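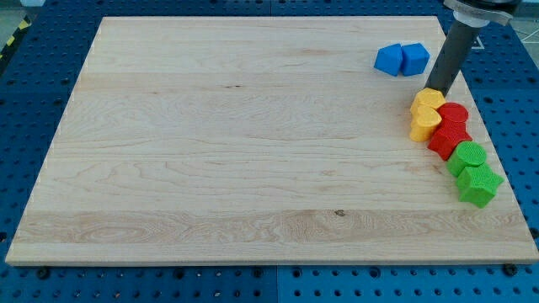 Sorting bench at Wiralura: colored blocks on a wood board, with the rod of the arm at upper right.

About Wiralura

Wiralura is an independent test lab. We measure how well commercial and research robots perform ordinary chores: clearing a table, sorting parts into groups, folding towels, loading a dishwasher, restocking a shelf. We publish the results, including the failures. We do not build robots or sell them, and we take no commission from companies that do.

The lab was founded by Gyu-bin Na, a controls engineer, and Pauline Mottram, who spent 15 years in production planning at a furniture plant in Poltdale. Both had sat through sales demonstrations in which a machine completed a task once, under conditions chosen by the vendor. Neither could find a source that reported what the same machine did on the next several hundred attempts.

What we test

Our work is split between two programs. Nallano covers household chores and runs in a furnished apartment on the second floor. Rakena covers shop-floor chores and runs on fixed benches at ground level. Most systems start on a Rakena bench, where a task can be reset quickly and positions can be repeated.

Bench tasks are deliberately plain. Pushing blocks into color groups on a board is a fair stand-in for sorting mixed parts after a changeover. The shapes matter as much as the colors. A cube pushed off center will turn, a cylinder may roll if it tips, and a star can catch on its neighbor. A person corrects for all of this without thinking about it. A policy trained on cubes alone often does not.

How we score

Each system attempts a task until 1014 trials are logged. A trial ends at completion, at a safety stop, or at the time limit. We record completion rate, time per trial, number of human interventions, and the condition of the objects afterward. Start positions are drawn from a fixed list that vendors do not receive in advance. Partial credit is reported in a separate column and is never added to the completion rate.

Can machines do chores yet?

Some of them, in some rooms. On sorting and pushing tasks with rigid objects, several systems now complete most trials without help, though more slowly than a trained worker. Results drop when lighting changes or when objects touch at the start. Cloth, wet dishes and clear plastic remain difficult. No system we have tested has finished the full Nallano kitchen sequence without an intervention.

Staff and facilities

We have six full-time staff and occupy around 1560 square feet in Poltdale. Test reports are free to read. Raw logs are available to schools and nonprofit groups on written request. The next intake of systems for testing opens in May; vendors should send a technical summary and a shipping weight to the intake desk.

Page last revised January 10, 2025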